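Home | Products | About Us | Visits | Careers | Contact

About Tikkanen

Print this page | E-mail this page

Tikkanen builds and tests gripping tools for small robots. We work from a two-story building on Fastthorpe Road, where we have been since we moved out of a rented unit behind the old bakery. The ground floor holds the machine shop and the stock room. The desks and the test rooms are upstairs.

Most of our customers are packaging plants and small labs. They come to us when a standard gripper drops, dents or scratches whatever they need to pick up. We ask for a box of the real parts, try different fingers on them, and send back the set that does the job along with our notes. A normal order takes 16 working days from the time the parts reach us.

Our main product line is called Flarna. It is a family of soft, ribbed fingers that fit on a plastic mount and can be changed with a screwdriver. The Flarna catalog now has 314 finger shapes, and we still make one-off shapes on request.

Open day

Once a year we open the building to anyone who wants to see the work. School groups usually come in the morning, and customers and neighbors come after lunch. Visitors start in the machine shop, where the mounts are drilled and finished, and then go upstairs to the test rooms.

The upstairs part is the one people ask about most. We show the hand-held version of the gripper, which a person moves over ordinary desk items while the camera on it records. Those recordings are used later to teach a robot arm the same kind of motion. Visitors can take a turn with it. Children tend to be quick at it, and engineers tend to grip too hard.
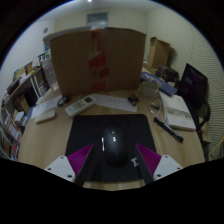

Hand-held gripper with ribbed fingers, held over a computer mouse on a desk in our building.

After the hands-on part there is a demonstration with the robot arm. It runs for 16 minutes and then starts over, so there is no need to arrive at a set time. Staff stand by the arm and will answer questions on cost, upkeep and safety. Please keep bags and coats behind the yellow line while the arm is moving.

The next open day is in October. Entry is free. Groups of more than 16 should write to us first so we can split them between the two floors. Parking is in the Hivesport lot across the road, and the side entrance has a ramp. Coffee is in the front hall.

Visits at other times

Customers can book a visit on any working day. Bring the parts you want to test, clean and in the packing you normally use. We do not allow filming in the machine shop.

Mailing address: Tikkanen, 2064 Fastthorpe Road. Use the side entrance for deliveries.

Last updated: 9/27/24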